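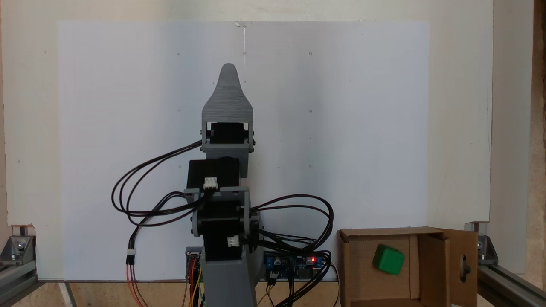
30 March 2019

Up at 7. Coffee, then straight to the bench before I could find a reason to do the gutters.

The arm is standing up straight now, against the white board. I like having the board there. Against the shelves I could never tell the black cables from everything else that was black, and I kept tugging the wrong one.

All three servos are screwed in. The top bracket was tight and I filed the inside edge for a while before the servo would go in. The tip piece shows its print lines clearly. I could sand it but I don't think I will. Gray filament was Plarnden, from the 950 gram spool, and there is a good bit left on it. Jocelyn Melnyk wanted me to do the whole thing in orange. I told her gray was what I had.

The wiring is bad. It works out to too much cable for the height of the thing, so it hangs in loops on the left, and the shoulder servo has its own bundle going out the other side and down to the boards. I spent most of the morning trying different routes. Tried running it all down the back of the base and didn't like how hard it bent at the middle joint. Put it back how it was.

Shorter leads would fix it. The ones from Duvidik come as a pack of 50, and I don't need 50. Scanlon at least sells them loose, but their store is across town and closes early on Saturdays, so that's for next week.

Lunch was the rest of the lentil soup and toast.

Afternoon I went over the jumpers. Yellow, orange and red off the narrow board, red the same color as on the servo leads, which helps. Tightened the screw terminals on the blue board. The red light comes on and stays on. I left it lit while I wrote the labels.

Labels are masking tape for now. Top, middle, shoulder. I put them in a row on the edge of the bench and ran out of tape before I got any on the cables. Must buy tape.

Looked in the old notebook for the parts list from August and found the Zatex receipt folded in it, order 389, with two lines crossed out in my own writing and no note why. I copied the list over clean and left those lines off.

Still to do:
Tape.
Shorter leads, three.
Clamp for the base. I don't want it standing loose when it moves.
Call Jocelyn back about Thursday.
Gutters.

Rain started after four so the gutters were out anyway. Swept up the filings and the cut ends of cable ties, put the small screws back in their jar. Hands smell of the file. Bed early, I think. Knee was fine all day.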